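**Fomstead**

How many demos do I need before my arm can learn to unstack rings? I'm showing it by hand with a gripper tool, and I love this so much already!

**Sepp**

Great first task! I got decent results with 500, but mix up where the stack starts.

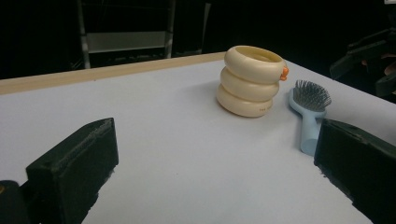 Should I throw out the demos where I fumble?

Keep the ones where you recover, and toss the ones where you gave up.

**Jillville**

I did 1086 by remote control. Slow hands help a ton! My first 4 were junk.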